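Night and Weekend Safety Escorts wanted – Kusulport General Hospital

Closing: last Friday in July
Positions: 5
Reports to: Maiara Arruda, Staff Safety Lead

Do you like people, keep a level head and not mind a long corridor at two in the morning? We would love to hear from you!

Kusulport General is growing its staff safety team. Escorts walk nurses, cleaners and kitchen workers between the wards, the parking lot and the Furtado Street bus stop, greet visitors after hours, and help the front desk when things get loud. It is friendly work, and the people you walk with will know your name by the end of your first week.

What you'll do

Work four nights on, four nights off, 7 p.m. to 7 a.m.
Check the doors on the maternity, surgical and children's wards every two hours
Carry a radio and answer calls from any ward
Write a short, clear note on anything unusual before you go home
Join the ward handover at the start of each shift – you are part of the team there, so speak up

What we're looking for

A high school diploma or equal
A current first aid certificate, or willingness to earn one with us in your first month
Calm, polite English; a second language is a big plus
Comfortable on your feet for most of a shift
A clean background check (we pay for it)

Security experience is welcome but you don't need it. Two of our best escorts came from school bus driving and one from a bakery. You will get 4 weeks of paid training, including talking down an upset visitor, radio use and fire doors, and you will be paired with an experienced escort until you both feel ready.

We offer a night premium, full health coverage from day one, a uniform, free parking in Lot B and a hot meal every shift.

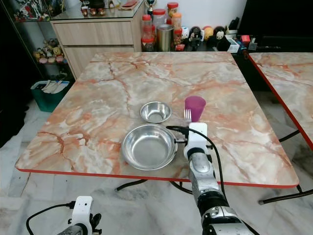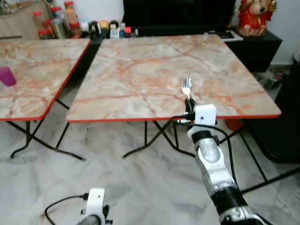
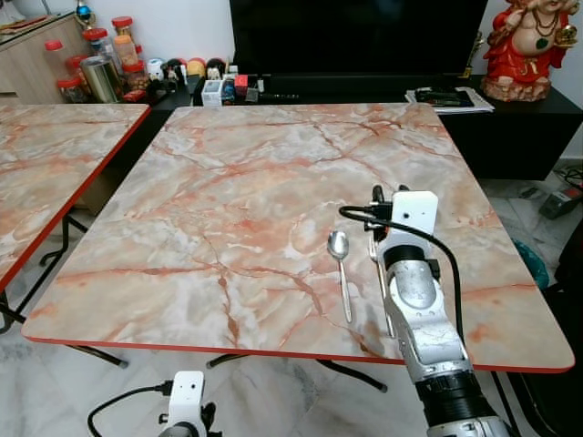
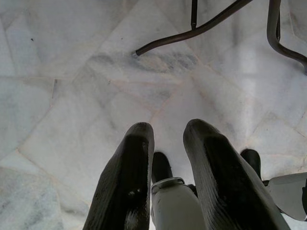
To apply, drop off a resume and the names of two references at the Ponura Wing front desk, or call extension 2449 between 9 a.m. and 4 p.m. and ask for Maiara. Please quote job number 123. Interviews take half an hour and include a walk around the wards, so wear shoes you like. Current hospital staff may apply and should let their supervisor know first.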